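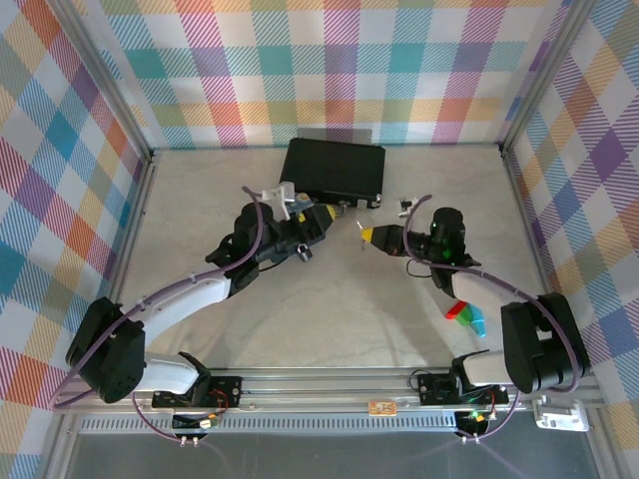
Temitope Tamuno thinks I should quit complaining and let the browser remember everything. Make the account, click save, move on with your life. It takes 20 seconds, according to Temitope, and I spent longer than that typing the complaint.

Fair enough. I did. I'm going to spend longer again now.

My complaint, for anyone who missed the last column, was accounts. Having to make an account to do a thing that is plainly not an account sort of thing. Buying one lamp. Paying one parking ticket. Reading the menu of a place I'm already sitting in, at the table, with the fork in my hand.

So. Last month, April, I needed a replacement knob for the stove. It's a Drirkmont stove, it came with the apartment, it's older than some of my coworkers. The knob is 7 dollars. I found it on the Drirkmont parts page right away, credit where due, good page, nice clear drawings. Put it in the cart. And then the cart says to continue please sign in or create your Drirkmont profile.

I don't want a Drirkmont profile. I want the front left burner to turn on without pliers.

But okay. Name, email, phone number, date of birth (why??), a password with a symbol in it but not that symbol. Then a code gets sent to the email. The code is good for 15 minutes and it showed up after that, so we went again. Then it wanted to know what rooms in my home I was "planning to refresh." There was no box for none. I picked patio. I don't have a patio.

Knob came, knob's fine. I now get mail about patios.

Temitope's point is that this is small, and it is small. Each one is small. That's how it gets by. If one company asked you to sit down for a whole day and fill out forms you'd laugh and hang up, but a few minutes here and there, for years, you just do it. You do it in line. You do it standing up in a parking lot in the rain with your glasses fogged.

And it isn't only the time. I have a list in a notebook, yes on paper, yes I know, of every place that has my birthday and my phone number, and I can't tell you what half of them do. There's one called Irnix. I've looked at it a bunch of times. It might of been a dentist. It might be light bulbs. Whoever they are they know when I was born, and they wished me a happy one with a coupon.
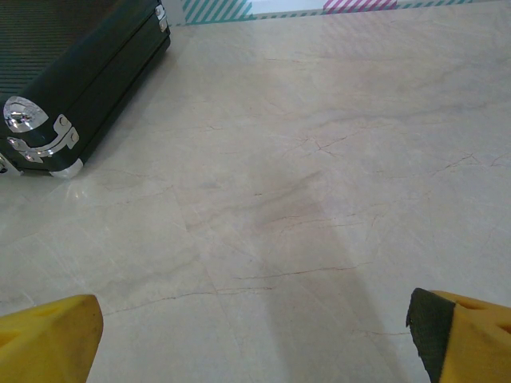

Then there's the breach letters. You'll have gotten these. "We take your privacy seriously" and then four paragraphs on how somebody walked off with it. Mine last year came from Zastden, who I had bought a set of curtain rods from. Curtain rods! Zastden was very sorry and offered me a year of free credit monitoring, and to get the free credit monitoring you had to, go on, guess. Create an account. With the last digits of my Social Security number, which up to then Zastden didn't even have.

I threw the letter out. Probably shouldn't have.

Now the other side, since I do get letters. A reader who runs a small store wrote in and said look, the account is how we know you're real, it cuts down on bad cards, and it lets you track the package. I believe that. I don't think the store people are villains. I think somebody sold them a checkout system and the box was ticked when it came. But you can track a package with a number. We used to. They'd give you a number and you'd type it in. And the card people already know if the card is good, that's their whole job.

Also the same reader said repeat customers love it. Sure. I'd make an account at the grocery store, I'm in there all the time. I have one at the library and I'd fight you for it. The library has a reason to know who I am, I've got their books. The bank, obviously. The doctor. There's places where you and them have an ongoing thing and it makes sense to write it down.

A knob is not an ongoing thing.

What gets me more is when it's stuff you can't walk away from. A lamp, fine, I can go buy a different lamp. But my mother's building switched the laundry room over to an app. She's had a jar of quarters on top of the fridge as long as I've been alive. Now it's the app, and the app wants an account, and the account wants a smartphone newer than hers, so she hands her neighbor cash and the neighbor runs the dryer for her. That's the modern system. It works if your neighbor's home.

Same thing with the city pool. Same thing with the parking by the courthouse, where if you're there at all you're likely having a bad enough day. I watched a man trying to sign up on his phone while his meter was technically already expired, and he was reading the password rules out loud to his wife. She was laughing. He wasn't there yet.

I'd like a rule. I don't usually like rules. But if it's public, or you live there and have no choice about it, there has to be a way to pay and leave without telling anybody your birthday. Cash slot, card slot, a window with a person behind it, I'm not picky. And for stores, a guest button the same size as the other button. Same color too. Not the tiny gray one underneath that you need to scroll down to find.

There's a hardware store two blocks over from me, Tsang, and I should of gone there first for the knob. I went in later for something else and asked. The woman pulled out a drawer – a whole drawer of stove knobs, all mixed together – and said what's it look like. I drew it on the back of a reciept. She had one. I bought it as a spare. She didn't ask my name and I didn't ask hers, and I've been back since for picture hooks and a plunger.

Temitope, I know what you're going to say. Not everybody has a Tsang. I know. I had to delete 800 emails this morning, most of them patio – so let me have the Tsang story.

And if anyone out there knows what Irnix is, write in. You don't need to register.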